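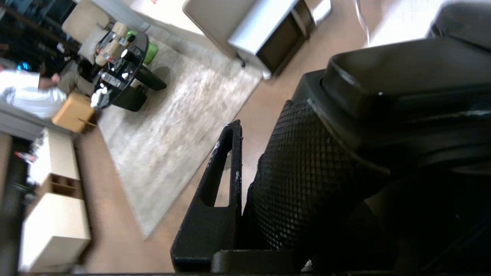 Lounge, Bramwell House: rug and round table.

Minutes of the house meeting, September
In attendance: Glenys Fairclough (chair), Declan Lambert, Anqi Lei, Josée Arsenault (minutes). Sorry to miss it: Declan Bloxham.

1. Lounge
Anqi asked that the round table be cleared every night. Glenys pointed out that we agreed to this in the spring and it lasted until the first weekend. Josée doubts a glossy black top was ever a sensible choice for a shared room. Declan L. wants a bigger rug, quoted at $241 from Vodoner. No one could say what a bigger rug would fix. Not approved.

2. Kitchen
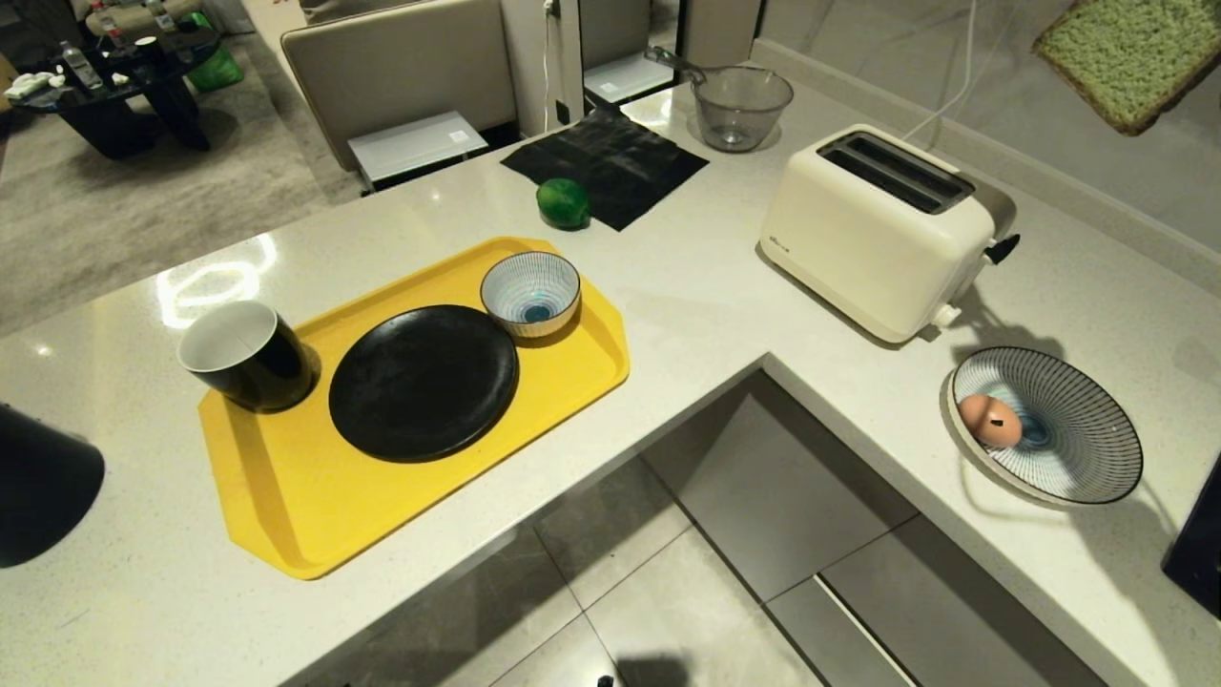
Declan L. proposed that the yellow tray be the set place for a mug, plate and small bowl, so that the rest of the counter stays free for cooking. Glenys asked who would put them back. Declan L. said everyone. Glenys asked that her doubts be recorded. Trial until the next meeting.

The toaster stays on the right-hand counter. Anqi would like it in a cupboard between uses and was outvoted. The black cloth is to be washed weekly, by whom was not settled.

3. Money
Kitty stands at $44 after dish soap and sponges. Declan B. sent a note asking for $16 back for limes and bread. Held over until he finds a receipt.

Closed 8:40 p.m.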